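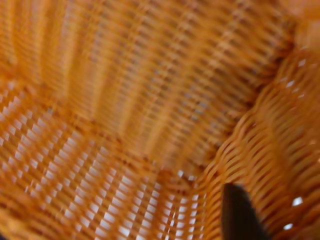
Wrist cam, inside the orange woven basket, fingertip at bottom.

April, equipment planning, bench 2

Need to settle the wrist camera order before Fletcher Baxter sends the budget sheet to Siteddale. Frames this close in smear badly. The weave is still readable, but I wouldn't want to pick a small part out of it.

Options so far:
Samville global shutter module, 284 each. Needs a new bracket.
Mridha kit with ring light and cable, 1,691 for the set. Over what we have left on this line unless the spare arm controller slips to next quarter.
Keep the current camera, add a light, drop the exposure. Light is 69 plus 40 shipping.

Leaning toward two Samville units and the light. One unit stays on the shelf as a spare. Brackets we can print here.

Still to do: ask Samville for lead time and whether the lens focuses close enough for basket work. Check cable length against the wrist loop. Fletcher wants fingertip pads on the same order, so get a price from Atuteo.

Quote for the Mridha kit is in the shared folder, old version, don't use the shipping line.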